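Accueil Robotique Apprentissage Index

Méthode Prestinura

Temps de lecture : 2 min

La méthode Prestinura est un procédé d'apprentissage par démonstration destiné aux bras manipulateurs. Décrite pour la première fois en janvier par le laboratoire Rirkgate, elle vise l'acquisition de gestes courts – saisie, dépose, appui sur un bouton – à partir d'un nombre restreint d'exemples.

Principe

Chaque geste est enregistré sous la conduite d'un opérateur, puis découpé en quatre phases : approche, contact, action et retrait. Le modèle, nommé Hullura, associe à chaque phase les images et les positions articulaires correspondantes.

Évaluation

Le corpus initial comprend 222 démonstrations, réparties en sept tâches. Le protocole Courtois prévoit trois essais par tâche et par disposition des objets. Les échecs de saisie y sont consignés séparément des erreurs de trajectoire.

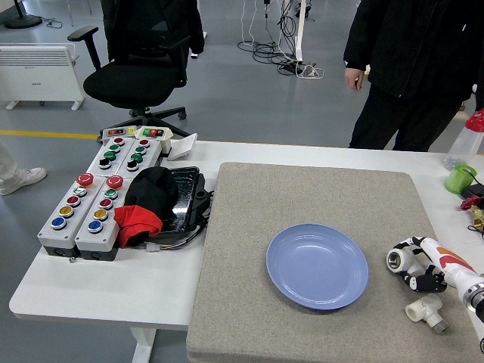

Catégorie : Manipulation robotique

Le poste associe des boîtiers à boutons-poussoirs et une assiette bleue placée sur un tapis de feutre gris. La pince y côtoie un raccord en té de couleur blanche. Les surfaces brillantes demeurent une limite reconnue de la méthode, dont l'estimation de profondeur se dégrade en présence de reflets.

Contact – © Rirkgate – Haut de page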